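Where Do the Teaspoons Go? Shared Kitchens and Small Losses in a Student Residence

Project report, Prakash Krishnan and Rekha Rodrigues

1. Background

Malhotra House has 4 floors, a shared kitchen on each, and a long-running argument about teaspoons. Residents blame the floor above. The top floor, having no floor above, blames visitors. Our supervisor suggested we stop complaining and measure it, and so a perfectly good October was spent counting cutlery.

There is a serious question underneath. Shared goods wear away when each person takes a little and puts back slightly less. Economists usually illustrate this with fisheries or grazing land. We had neither, and the ethics form for teaspoons was shorter.

2. Method

We bought 21 teaspoons for each kitchen and marked every handle with a dot of nail polish, a different colour for each floor. Rekha did the counts at 9 pm, after the dinner rush and before the instant noodle rush. Drawers, sinks, drying racks and the inside of the microwave were all checked. Bedrooms were not, as we wanted to stay on speaking terms with our neighbours.

Two kitchens were left as they were. The other two got a divided tray and a polite sign. Prakash wrote the sign, and Rekha took out the word "henceforth".
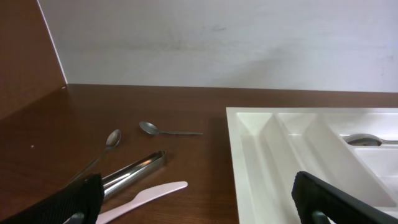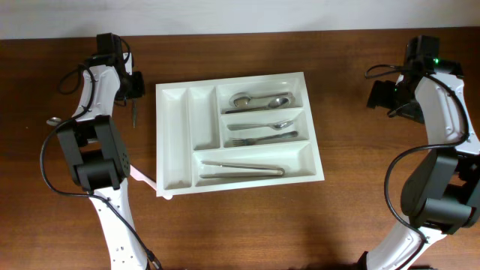

Spoons on the tabletop, then spoons in the tray.

3. Results

After 11 nights the kitchens without a tray had lost more spoons than the kitchens with one, but the gap was smaller than we had hoped and we wouldn't bet the rent on it. Most of the loss came early. By the second week people seemed to have as many spoons in their rooms as they needed.

Spoons also travelled. Green dots turned up on the blue floor and one red dot was found in the bike shed, next to a yogurt container. We recorded it as "displaced". Three of the ground floor's spoons came back overnight, freshly washed, which we put down to guilt or an exam ending.

4. Problems

Nail polish comes off in very hot water. We lost some dots before we noticed, and had to leave those spoons out of the travel figures. Word also got around. Once residents knew they were being studied they began leaving spoons out where we'd find them, and on the second floor somebody arranged theirs in a smiley face.

5. What we would change

Engrave the handles. Run it for a full term, including exams, and swap the trays between floors halfway through. We would also like to include forks, although Rekha has asked that someone else count them.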